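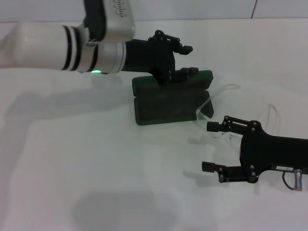 Figure 4. Dark green clamshell glasses case with the lid tilted and a gap showing at the seam. A pair of transparent eyeglasses lies to the right, partly leaning against the base of the case.

3.2 Where glasses rest when they are out of the case

Most of what has been written about spectacle storage deals with the case itself: how hard it is, how it closes, whether it fits a pocket. Less has been written about the short periods when the glasses are out and the case is beside them. In the household diaries collected for this study, 132 people noted where they put their glasses each time they took them off at home. The diaries gave 963 usable entries.

Entries were sorted by Lemlem Teshome and Jovita Carrillo, working separately, into four groups: inside a closed case, inside an open case, touching the outside of a case, and away from any case. Where the two sorters disagreed, the entry was read again by Abenezer Asfaw and his reading was used.

The third group was added after the pilot in Sornthorpe. Diary keepers there wrote things like "up against the case" or "half on it", and the earlier form gave them nowhere to put this. Figure 4 shows an arrangement of this kind. The lower half of the case is broader than the lid and sits flat on the white tabletop, so it offers the glasses something low to lean on. A soft pouch would probably not do the same job, although we did not test one.

Clear glasses raised a separate matter. Several diary keepers in Stustbridge said that transparent frames were hard to find on a pale bench or table, and that they looked for the case first. A dark case was named as a help in these entries. We did not ask about colour in the first form, and the question was put in only from July, so the replies can't be compared across the whole group.

Coverings were recorded in plain terms (smooth, fuzzy, hard, woven) as the diary keepers saw them. The case in Figure 4 was entered as fuzzy. Its surface looks like felt, but we have kept to the diary wording throughout and make no claim about the fibre.

The position of the lid was harder to record. "Open" was used by some people for a lid standing fully back and by others for any visible gap. Following Cieślak, we treat a lid as closed only when no gap can be seen along the seam. A case like the one in Figure 4 therefore counts as open. Entries that said only "case nearby" were left in the fourth group.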